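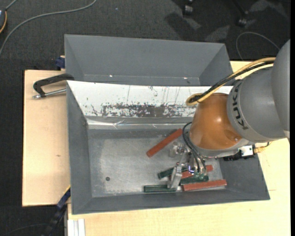

*Red and green blocks in the gray bin, Fonduren open house, May.*

Notes from the Jultstead trip, typed up on the bus so forgive the spelling.

Got to Fonduren just past 2. Parking is behind the building, not in front, the sign is wrong. Visitor badge, safety glasses, then straight onto the floor with the early group. Loud at first, you get used to it.

They make toy blocks and wooden-look display pieces for shops, 88 colors in the catalog. Most of the tour is color. Mixing room first (hot, smells like crayons), then the molding hall, then sorting, which I liked best. Bars only that day, in red and dark green. Three of each in the bin when I got my turn at the rail, lying every which way, a green one almost level down near the front wall. The green is much darker than in the catalog. Almost a bottle green. Asked about it – they say the catalog printing is off and it'll be fixed in the next one.

The red is good. Plain strong red, same as the old Uminau sets we had at the library. Would order it again.

Then the sample room. Long shelves, everything out to handle, no one hurrying you along. Picked up a starter set called Cù, bars and short pieces in a cloth bag. Nice weight to it. Corners rounded off enough for little kids I think, but I'd want to check the age lable before buying for the under-threes. Bag drawstring felt cheap. Bought 2 anyway.

Snack table was coffee and a sort of almond cake. Cake gone by the time the second group came through, so go early.

Things to know if your going:

- Closed shoes. They did turn people away in sandals
- Molding hall is up a flight of stairs, elevator is at the far end, ask at the desk
- Seconds bin by the exit, cash only, mostly odd colors
- Tour runs long, ours finished well after 4

Didn't get to the packing hall – closed for the afternoon. Will try again when they do the fall one. Need to ask about the dark green before we put in the order for the play corner.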